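Lernen aus Demonstrationen – Skript, Abschnitt 3: Datenerhebung mit Handgelenkkamera

Behandelt wird die Aufgabe »Kabel aufnehmen und ablegen« am Versuchsstand Fosenby.
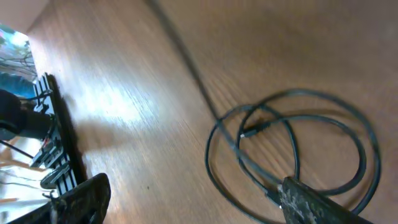

Eine Demonstration ist eine Folge von Paaren (o_t, a_t). Die Beobachtung o_t umfasst das Kamerabild und die Gelenkwinkel, die Aktion a_t die Sollpose und die Öffnungsweite des Greifers. Der Datensatz Darari enthält 500 Demonstrationen; 159 davon sind für die Validierung zurückgehalten.

Verformbare Objekte haben keinen Zustandsvektor fester, kleiner Dimension. Die Streuung der Anfangslagen ist daher gezielt herzustellen:

- Kabel vor jeder Aufnahme neu ablegen, Schlaufen und Kreuzungen variieren.
- Lage des Steckers nicht konstant halten.
- Beleuchtung nach Plan wechseln, Reflexe auf der Tischfläche zulassen.

Fehlgriffe mit anschließender Korrektur bleiben im Datensatz und erhalten die Marke 2. Abgebrochene Läufe werden verworfen. Bewegungsunschärfe ist kein Ausschlussgrund.

Zur Zeitsynchronisation siehe Abschnitt 2, zum Format die Salell-Dokumentation.

Zuletzt geändert: 7. Januar 2020
© Arbeitsgruppe Altıntaş | Kontakt | Nach oben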